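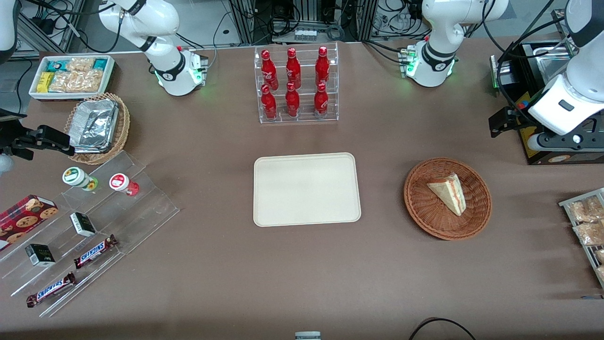
Snacks and drinks on the table.

FAQ

Do I need a ticket for the Narnlow shows?
Yes please! The room is small and the door list fills up fast, so grab one through the shop page. If you've lost your email confirmation, just give the name you booked under and I'll find you.

What time do you go on?
Doors are at 7, and I usually start playing a bit after 8. There are two sets with a break in the middle (that's when I sell records and talk too much).

Are you in a band or is it just you?
Both, sort of. Kabbaj is the name I put on everything, and at home I record nearly all of it alone. Live there's a drummer and a bass player, and it's so much louder and better for it.

Is Drivine coming out on vinyl?
It is! I ordered 1154 copies, an odd number I know, but the plant had overruns and I said yes to all of them. They ship in October. The download comes with it, so you won't be stuck waiting to listen.

Which one is the long song you always close with?
Everybody asks me this one. It's called Birkivdale and it isn't on any record yet. On a good night it runs roughly 15 minutes. I've tried recording it twice and hated it both times, so for now you'll have to come hear it.

Can I film or record the show?
Sure, go ahead. Keep the flash off and hold your phone low enough that the folks behind you can see. If you get a nice recording of Birkivdale, send it to me, I'd love to hear it!

Do you ship overseas?
Yep. Postage gets added at checkout and records go out in stiff mailers. If yours shows up bent, send me a photo and I'll mail another.

Would you play my wedding?
Maybe! I've done it before and cried through most of the ceremony. Write to me through the contact form with the date and the town.

Do you have sheet music?
Only chords, scribbled down by hand. I can scan them for you if you tell me which song.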